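Why I've stopped cheering for sanctions

31/05/2025

I used to be a sanctions person. If you'd asked me ten years ago what a decent government ought to do about a nasty one, I'd have said sanctions before you finished the question. It sounded so grown-up! You weren't bombing anyone, you weren't looking away either, and you got to feel you'd done your bit between breakfast and the school run.

Then I spent most of March reading what people who live under them have to say, and I've gone right off the idea.

What set me off was an argument with my old college roommate, Carter MacLeod, who worked in shipping insurance for years and has the patience of a man who has read a lot of fine print. I said something breezy about "targeted measures." He asked me who I thought they were targeted at. The leadership, I said, obviously. The generals and their yachts. And he just laughed and told me to go find a general who couldn't get hold of an antibiotic.

I couldn't find one. What I did find was a long string of letters from small importers, and one of them, a pharmacist named Fikri Menon, wrote back when I emailed him. His medicines were exempt. Every single thing he ordered was on the approved list. It made no difference, because no bank would touch the payment. The compliance people look at the country name, they look at the size of the fine if they get it wrong, and they say no thank you. One shipment worth 3126 dollars (that's nothing, that's a used car with a bad clutch) sat for 11 weeks while three banks in three countries passed it around like a hot dish.

So who won there? I keep asking people this at dinner and I'm getting fewer dinner invitations.

The usual comeback is that hardship makes people turn on their rulers. I believed that for a long time and I'd like to know where I picked it up, because when I look at my own family I see the reverse. My grandmother lived through rationing and never once blamed her own side for it. She blamed whoever was on the other end of the blockade until the day she died, and she was not a woman who trusted politicians. When your kid's shoes cost double, you don't sit down and trace the chain of responsibility back through the finance ministry. You get angry at the foreigners on television who say they're doing this for your own good.

Meanwhile the folks at the top do fine. Better than fine! When legal trade dries up, somebody has to run the illegal kind, and it's always the cousin with the trucks. We hand the worst people in the country a monopoly and then act surprised when they're still there twenty years on.
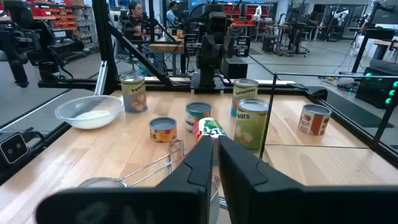 I'll be fair to the other side, because Carter would call me if I wasn't. There are cases where a weapons embargo did some good, and I'd keep those. I've got no tears for a frozen bank account in somebody's wife's name. If you know the name of the man and you know where his money is, go get it. My quarrel is with the big blunt kind, where you cut a whole country out of the payment system and call it diplomacy.

And they never end, have you noticed? Politicians love to announce them and hate to lift them. Lifting looks weak. There's always an election coming, and there's always some guy ready to stand up and say you've gone soft. I'd like every sanctions law to come with an end date, say 1000 days, after which somebody has to stand up in public, show what it achieved, and vote for it all over again with their name attached.

I put this to a local councilman after a town meeting and he told me it was a federal matter and asked if I'd seen the new parking plan. Fair enough. Fikri, last I heard, is paying a middleman a fat commission to get his insulin in by way of two other countries, and his customers are paying for that too.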